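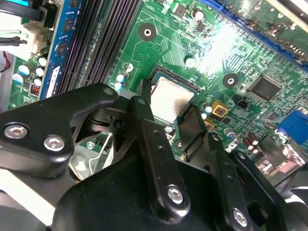

How to change thermal paste without buying half the shop

Every few months somebody tells me their old desktop is "dying" and needs fresh thermal paste. Sometimes it does. More often it wants the dust blown out of it, and the paste gets the credit. So before you take anything apart, do the dull job first.

Step 1: Check that you need to

Turn the computer off, open the side and clean the fan and the fins of the cooler with a soft brush. Hold the fan blades still while you do it. Put the side back on, use the machine as you normally would for an evening and look at the temperatures with whatever free monitoring program you already have. If the processor stays well under 100 degrees and the fan has calmed down, stop reading and go and do something else.

If it still climbs as soon as you ask it to do any work, carry on.

Step 2: Choose a paste, and don't think too hard

I have used Brastomon and Laxdal, and I could not tell you which was in which machine. The Laxdal tube claims to spread itself. It doesn't, the cooler squashes it, as it would any other paste. Litar sell a cleaning kit in two bottles that smells very much like the ordinary isopropyl alcohol I already had under the sink. Buy a small tube of something plain. A big one will dry up in the drawer long before you finish it.

Step 3: Take the cooler off

Run the computer for a few minutes, then shut it down, switch off at the wall and pull the plug. Old paste lets go more easily when it has been warmed a little. Unplug the fan lead. Loosen the screws a bit at a time, going corner to corner, then twist the cooler gently from side to side before you lift. On some boards a straight pull can bring the processor up with it, and bent pins are a much bigger problem than a noisy fan.

Step 4: Clean both faces

Use a coffee filter or a lint-free cloth with a drop of alcohol. Wipe from the outside towards the middle so you don't push the old muck over the edges. You will read that the metal must shine like a mirror. I have never seen any difference between a mirror and a faint smear, but get the lumps off. Let it dry.

Step 5: Put the new paste on

A blob the size of a small pea, in the centre. People argue about crosses, lines and five dots, and there are videos of it being squashed under glass. On an ordinary home processor I'd be surprised if you gained 3 degrees from any of it. The plastic spreader that comes with Skalex paste is fine if you like that sort of thing. Mine went in the bin.

Step 6: Refit and test

Lower the cooler straight down and don't lift it again to have a look. If you do, wipe it off and start over. Tighten corner to corner until the screws stop, plug the fan lead back in, and check that the fan turns when you switch on. Give it 30 minutes of real work and compare with the numbers you had after Step 1.

If they haven't moved, check the cooler is sitting flat and the fan is on the right header before you order a dearer tube.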